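Girnbridge moves venture debt desk closer to borrowers

April 30, 2025
By Laurinda Amaral

4 min read

Print | E-mail

Girnbridge, the specialty lender that makes term loans to venture-backed companies, will open an office in Mapplebeck in October and staff it with 15 people, most of them in underwriting. The firm's head of credit set out the terms of the new program in an interview at its main office.

Loans from the Mapplebeck desk will run from $5 million upward, with a standard term of 48 months. Interest is floating. Borrowers pay interest only for the first year, then amortize in equal monthly payments.

"The product is the same one we sell elsewhere," he said. "The change is in who reads the file. Until now a Mapplebeck borrower sent its accounts to an analyst two time zones away, and the first call was spent explaining the local tax credits. We were slow on those deals and we priced them badly."

The firm has set a target of 90 days from first meeting to funding. The current average for the region is longer, though he declined to give a figure. Most of the delay comes from the lien search and from negotiating the intercreditor agreement with the company's deposit bank.

"Banks want the cash accounts. We want the intellectual property, or at least a negative pledge on it. Both positions are reasonable and the paper is standard, but each bank's counsel has its own form."

Girnbridge does not require a borrower to be profitable. It does require an equity round closed within the past 18 months and at least two institutional investors on the cap table. Companies with one investor are referred elsewhere.

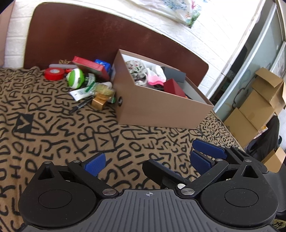
Covenants have been cut back. The older loan agreements tested revenue against plan every month, and a miss of more than a fifth gave the lender the right to call a default. The new form tests liquidity only, measured at quarter end against six months of trailing cash burn.

"Monthly revenue tests produced a lot of waivers," he said. "Each waiver cost legal time and a fee that the borrower resented. When we went back through the book, the revenue test had given us early warning on two loans. The cash balance had flagged both of them sooner."

Monitoring will be handled through Skutel, a reporting service that pulls balances from a borrower's bank and accounting ledger once a day. Borrowers must keep the connection live as a condition of each draw. A lapse longer than ten business days is a reportable event, but it is not a default.

Asked about warrants, he said coverage would stay in the range the firm has used for years and would be set deal by deal. The exercise price is that of the last preferred round. Girnbridge does not take board seats or observer rights.

The first Mapplebeck loan has already closed. Skisano, which sells scheduling software to outpatient clinics, drew half of its facility at signing and can draw the rest if it meets a recurring revenue milestone. The company had considered a small equity extension and decided against the dilution.

He put the total allocation for the office at about $300 million over three years, funded from the existing credit fund. No separate vehicle is planned.

"If we had raised a dedicated fund, we would be under pressure to deploy it on a schedule. I have worked under that kind of schedule. You end up doing the weak deals in the fourth quarter."

On loss expectations he was brief. The model assumes a higher loss rate for the first two years than the firm has seen in its other markets, and pricing reflects that. The assumption will be reviewed once there is a full year of repayment data.

Hiring for the underwriting positions is under way. The office lead has been chosen but is still serving out a notice period.

Print | E-mail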